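Harawira Task Chair, Black, with Armrests
Item group: Office seating / Task chairs
Manufacturer: Jarach
Page last revised 5/13/22

Overview

The Harawira is a mid-height task chair for desk use in offices, study rooms and shared workstations. It is supplied in black only. The seat and backrest are covered in the same woven fabric, and the armrests carry a flat padded bar on each side. The chair stands on casters and can be pushed in under a standard work surface when it is not in use.

Jarach builds the Harawira for rooms where chairs are moved several times a day: meeting rooms with desks along the wall, touchdown desks, training rooms. It is not intended as a 24-hour control room chair. For that duty see the Brolex series, which has a heavier mechanism and a separate headrest.

Construction

Backrest: Padded, with horizontal bands across the side that faces away from the user. The upper edge is supported by a curved rail. The backrest is fixed to the seat at two points and does not detach without tools.

Seat: Molded foam over a pressed shell. The front edge is rounded to reduce pressure behind the knee. The seat cover is stapled to the underside and can be replaced by a dealer.

Armrests: Fixed width, padded on top. The pad is held from underneath by two screws and can be exchanged separately from the metalwork. Left and right pads are different parts and must be ordered as such.

Casters: Two types are stocked. The standard type has a hard tread and is meant for carpet. The soft type has a rubber tread and is recommended for wood, laminate, vinyl and tile. Chairs leave the warehouse with the standard type unless the soft type is written on the order. Do not mix types on one chair.

Load and weight

Maximum user load is 300 lb. The load rating applies to a seated user with both feet on the floor. It does not apply to standing or kneeling on the seat, or to sitting on an armrest.

Shipping weight is 26 lb in one carton. The chair arrives with the backrest folded flat against the seat and the armrests bagged separately.

Using the chair with a desk

The armrests pass under most fixed-height tops. On a height-adjustable desk the top must be raised clear of the armrests before the chair is pushed in. Lowering a powered desk onto a parked chair will mark the pads and may trip the desk's collision stop. The Manda desk, which is often ordered with this chair, stores a parking height in its second memory position for this purpose.

Where the desk has a recessed front edge, line up the middle of the backrest with the middle of the recess. Push the chair straight in until the backrest is close to the front of the top. Leave a small gap. Repeated contact between backrest and desk edge wears the fabric first along the upper rail, and this wear is not covered.

Check that the desk foot is clear of the casters. A caster that rides up on a foot bar leaves the chair tilted, and it will roll back out when released.

Moving and handling

Push or pull the chair with one hand on each side, either on both armrests or on both edges of the backrest. Pulling on one armrest only turns the chair and loads the bracket sideways. Do not lift the chair by the armrest pads. To carry it, hold the backrest and the underside of the seat.

Keep the floor free of cords. Casters will cross a thin cable on a hard floor, but they can drag it along and pull the plug.

Assembly

1. Unfold the backrest until it locks.
2. Fit the armrests loosely with all screws started by hand.
3. Set the chair upright on a level floor.
4. Tighten the armrest screws evenly, front before rear.
5. Press each caster in until it clicks.

Retighten all armrest screws after the first two weeks. A creak when leaning to one side nearly always comes from a rear armrest screw.

Cleaning

Vacuum the fabric with a soft brush. Treat spots with lukewarm water and a mild soap, working from the outside of the spot inward. Do not use bleach or solvent. Wipe armrest pads with a damp cloth. Remove hair and thread from the casters twice a year; each caster pulls out with a firm tug and needs no tool.

Spare parts

Armrest pad, left
Armrest pad, right
Armrest screw set
Caster set, standard
Caster set, soft
Seat cover, black
Backrest cover, black

Parts are kept for the current version and the one before it. The older version has a single screw under each armrest pad; state this when ordering.

Price and delivery

Single chair: $155
Caster set, soft, ordered with chair: no charge
Caster set, soft, ordered later: see parts list

Stock at the April count was over 900 chairs. Orders placed before noon ship the next working day. Quantity orders are delivered on pallets to a ground-floor door, and assembly on site can be booked at the time of order.

Warranty

Frame, brackets and seat shell are covered for five years. Fabric, pads and casters are covered for two years. Damage from desk contact, wrong caster type or overload is excluded. Keep the label under the seat in place, as claims cannot be processed without the batch code printed on it.

Contact

Product questions: Hedvig Holmgren
Spare parts and older versions: Torbjørn Blomqvist
Quantity orders and site assembly: Gobnait Cullinane

Product views
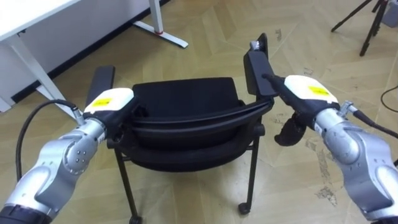
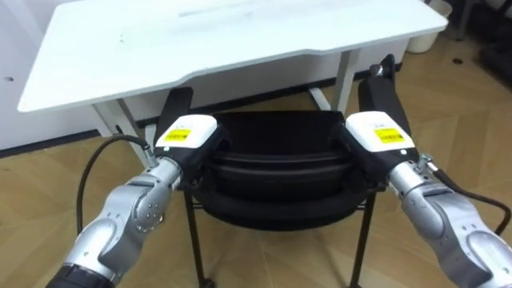
Black task chair with white desk.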